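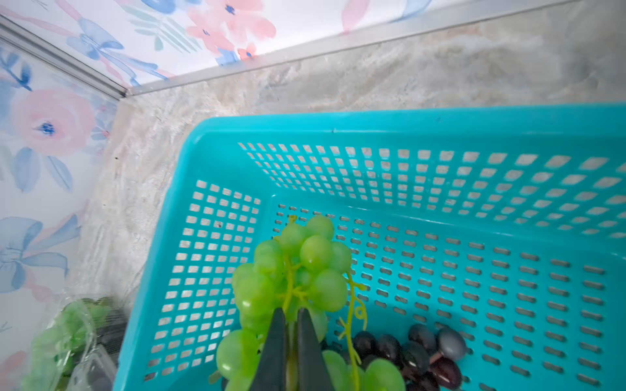 绿串带卷须,深色的在旁边。篮子照旧是那只青绿色的。

2020年5月23日,周六,本不该有人在

给Stostum陈列用的那批假葡萄今天理了一遍。任务写在白板上只有一行字:“葡萄,洗,分,装盒。”写的时候觉得上午能完,擦的时候天已经暗了。记下来,省得下次再有人(也就是我)拿同样的乐观去填排期表。

先说总的印象。假葡萄比真葡萄难伺候。真葡萄放坏了可以扔,还可以吃掉证据;假葡萄永远不坏,只会越来越像在仓库里住过。上次从架子上拿下来的时候,有人凑近闻了一下,说有股文件柜的味道。我觉得这个评价很准,可惜不能写进交货单。

## 洗

用的是上回剩下的Nutsugah中性清洗剂,兑温水,泡五分钟,捞出来冲,倒挂。瓶子上的字已经磨得看不清,配比按去年九月那页笔记来。那页笔记上写的是“少许”。感谢去年的我,信息量充足。

几点观察:

- 浅色的串不怕泡,怕搓。一搓,果粒根部就松,之后每拿一次掉一粒,像在给人留路标。
- 深色的串得分开看。同是深紫近黑,有的光溜溜,有的偏哑,同一盆水出来脾气也不一样。哑的那种别用带绒的布擦,擦完满身毛,比没洗还脏。
- 有些果粒表面做了一层灰蓝的霜,学的是真葡萄的果粉。我第一反应是积灰,拿指甲刮了一下才停手。凡是发灰的先问一句再擦,哪怕只能问自己。
- 叶子单独过水,别跟果子一起揉。叶脉是压出来的,揉皱了以后它会记仇,要用书压一晚上才肯原谅你。
- 卷须不要拉直。有人出于好心拉直过一根,后来怎么绕也绕不回原来那个弯,现在看上去像电话线被猫玩过。

冲完放篮子里沥水。篮子的好处是四面漏孔,水走得快;坏处也是四面漏孔,梗头和卷须一碰就往孔里钻。提篮子的时候一切正常,提葡萄的时候篮子一起上来。对策目前有两个:一是放进去时梗朝上,二是拿出来时别着急。第二条已经证明没法推广。

沥水的时候把台面收拾了一下。石纹台面有个问题,花纹太热闹,掉一粒深色小果在上面,眼睛要找半天,而且每次都先找到台面本身的斑点。今天我至少对着两处花纹伸过手。建议以后分拣都垫一块素色的布,这条建议去年也提过,布也买过,布现在在哪里是另一个课题。 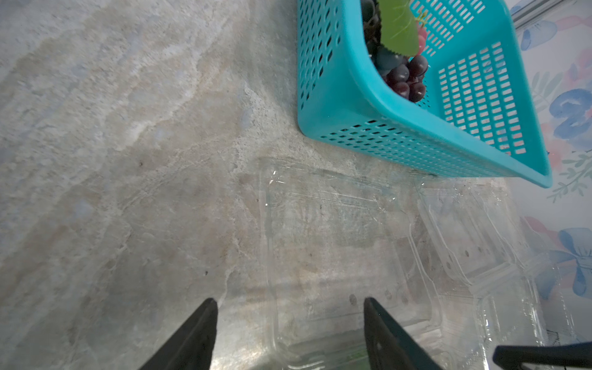 盒子的事也在这段时间里定了。透明翻盖盒,手头是Brekberg的567型,长19厘米,厂家说最多能装400克。这个克数说的是真水果。假葡萄轻得多,按重量永远装不满,按体积却一串半就开始顶盖。也就是说规格书上唯一醒目的数字对我们毫无用处,我还是把它抄在这里了,因为抄规格让人觉得自己在工作。

拿盒子时注意:

1. 一摞里相邻的两只吸得很紧,硬拽会把边沿拽白。从角上掀,慢慢来,听见“啵”一声再使劲。
2. 盒壁很薄,捏哪里哪里起皱。皱纹在灯下特别显眼,到了陈列架上,客户第一眼看见的是我的拇指。
3. 旧盒子有划痕,可以试装,不要交货。今天试装和交货的盒子一度放在同一边,后来靠对着窗户逐只看才分开。分完在试装的那堆底下塞了张纸条,请勿把纸条当垃圾收走。

## 分

按颜色分,听上去是五岁小孩也能做的事。绿的归绿的,没有争议。争议全在深色这边。有偏紫红的,有偏藏青的,有的说黑也行,换个角度看颜色又变了。清单上一律写“紫”,写清单的人显然活在一个比较简单的世界里。

试过几种办法:

第一种,按颜色深浅排一列,从浅到深。排到中间开始犹豫,排到后面开始怀疑前面。喝了杯水回来,觉得整列是反的。

第二种,按光泽分,亮的一边,哑的一边。这个靠谱一些,手一摸就知道,而且陈列时亮的和哑的混在一起最容易穿帮。缺点是清单上没有这一栏。

第三种,按梗的颜色分。绿串的梗发绿,没得说;深色串里有些梗偏红褐,露在果粒之间挺好看,也挺像真的。以后补货可以拿这个当辨认特征。目前我倾向于第二种为主,第三种作参考,第一种留给喜欢受苦的人。

叶子又是另一回事。锯齿边的那种大叶子跟着串走,不要摘。摘下来容易,装回去要找那个小插口,插口在果粒最密的地方,手指进去以后周围的果子全部转向,等你出来它们就不转回去了。今天为了正一片叶子,把整串的“正脸”弄丢了,前后绕着看了几圈,只好重新选了一个正脸。谁也看不出来,除了我,而我会一直看得出来。

另外篮子里不要一次放太多串。颜色不同的挨在一起,梗会互相搭,搭久了就勾住,拎一串上来,旁边那串跟着抬头,抬到一半又掉回去,声音像一把珠子撒在塑料盆里。第一次听见心里一沉,第三次听见已经可以一边听一边喝茶。合理的做法是深色的靠一边,绿的靠另一边,中间留条缝。缝能维持多久看运气。
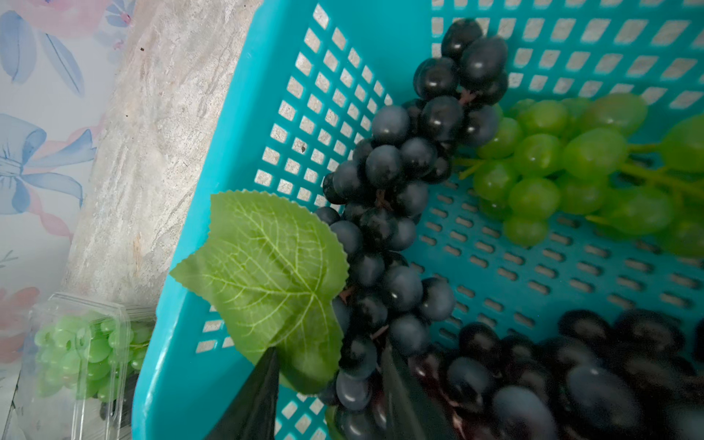

## 装盒

终于到正题。Stostum那边的要求只有一句:“要显得丰盛,但盖子要合得上。”这两个条件各自都很好满足。

先试了单色装。全绿,清爽,也单薄,隔远一点看像一盒橄榄。全深色更糟,隔着透明盒子糊成一团,灯光一打只剩亮点,说是黑莓也有人信。于是试双色。

双色的问题是上下。深色放上面,绿的在下面,绿的基本白放,只从缝里漏出一点,看着像葡萄没熟透,有点凄凉。反过来,深色垫底,绿的压在上面,效果马上就对了:绿的有体积,深的当影子,边上再露出几颗黑的,看的人会自己脑补下面还有很多。道具这一行靠的就是别人的脑补。

步骤大致如下,供下次抄:

1. 盒子斜着放没关系,但要放稳。盒子轻,葡萄往里一碰它就走,最好有另一只手按着。
2. 深色串先下,梗朝盒子的一头,果粒摊开,别堆成山。
3. 绿串从上面放,先让底下那几颗落到深色串的凹处,再松手。顺序反了,整串会往一侧滚。
4. 大颗的尽量朝正面。每串总有几颗长得特别像样,藏在底下是浪费。
5. 卷须和长梗往里收。夹在盖缝里不光难看,还会把盖子撬开,而且总是在你走到门口时撬开。
6. 合盖前先用手背轻轻压一下最高处。能压下去就合,压不下去就重来,不要用盖子去压,盖子没有那么坚强。

第三步我重来的次数最多,具体几次不打算写。滚过去的绿串有个特点,总滚向离手远的那一侧,好像跟盒子事先商量过。后来发现慢下来,等果粒自己坐稳再撤手,成功率高不少。写在这里平平无奇,做的时候每次都觉得已经坐稳了。

还剩一个没解决的:葡萄全挤在盒子一头,另一头空着。两串叠起来占高度不占长度,空的那段连台面的花纹都看得见,离“丰盛”有一段距离。想过的补救有三个。垫纸丝,显得像送礼;塞一片叶子,叶子会弹起来;换小盒子,小盒子要另外订货,Brekberg最近回邮件的速度和葡萄干成形的速度差不多。 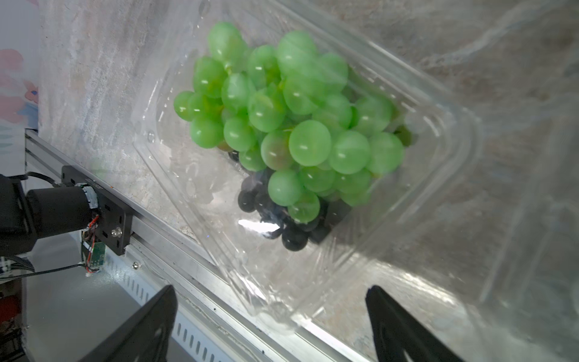

同组有人在页边用铅笔批了一句:空着就空着,超市里卖的真葡萄运到家也都挤在一头,你们装得太匀反而假。

想了一下,没法反驳,很不高兴。批注的人又补了一行,说如果一定要填,把绿串转个方向,让尾巴搭到空的那边去,比塞叶子省事。这条我试了。尾巴能搭过去,可中间就塌了,丰盛从一头搬到了另一头。也许要挑梗长一点的串,目前手边这几串的梗都太短,一转就到头。先记为“待试”,旁边画了个问号,铅笔的。

那句关于“太匀反而假”的话倒是值得往前想。上次给Stostum做的那批苹果,退回来的理由也是太整齐,当时我们以为对方在挑刺。葡萄按理更占便宜,它天生就乱,我们花了大半天时间把它理顺,然后发现理过头了。下次洗完不妨少理一道,省下来的工夫去找那块素色的布。

## 收尾和欠账

- 松掉的果粒放在小碟子里,等胶。颜色混着放了,别说我没分,我今天已经分够了。
- 胶只点在果粒根部,用牙签尖。上回有人直接挤,流下来在旁边一颗上结成泪滴状,那一串后来一直显得很伤心。
- 做了果粉霜的果粒单独包软纸,别和亮面的放一起蹭。
- 篮子洗过,倒扣。漏孔里还卡着一小截卷须,拿镊子夹了没夹出来,下次提篮子的人请当作它的一部分。
- 567型盒子剩下的放回上层架,开口朝下。试装的那摞在窗边,有纸条。
- 清洗剂配比今天还是没量。我知道。周一补量,量完把“少许”换成一个真正的数字。
- 白板那行字改成“葡萄,洗,分,装盒,再装盒”。

离开前又看了一眼装好的那盒,绿的在上,深的在下,坐得挺稳。拿起来往架子上放,里面哗啦一声,翻了个身。放回台面,周一再说。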